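Home | Blog | Kitchen life | About me | Get in touch

I've been putting off writing about the arm, mostly because everyone at work already has an opinion and mine changes daily! But it's February, the café is dead after three, and I've got a cup of tea, so here goes.

Korari (our lovely, chaotic canteen) serves 70 people at lunch, and clearing up after them has always been my job and Bram's. Now head office wants an arm from a firm called Tratura to take over the mugs and cutlery. Marcus Mahmoud is setting it up, and he's been trying everything out in simulation first. He sends us bits of it and asks what we think, which I didn't expect and rather like.

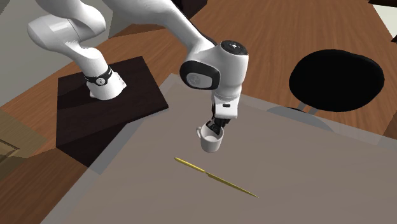
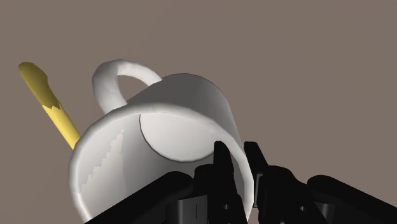 Bram's first question was what happens to our hours. Fair enough! We've been told they stay as they are, and that the 60 minutes we spend on clearing would go to prep and to being out front with people. I'd love that (my wrists would too), but I do enjoy the clearing a bit. It's when we have our natter, and I'm not sure where the natter goes if I'm chopping onions at one end and he's on the till at the other.

The other thing is that somebody has to mind the arm. Marcus wants 2 of us trained, and Bram put his name down before I'd even finished reading the email, after all that grumbling! I've said yes as well now. The training is at 9 in the morning and I've been promised a bacon roll.

Recent posts
- Soup for a crowd, again
- My new shoes for long shifts
- Bram Lambrechts and the great tray muddle
- What I cook when I'm sick of cooking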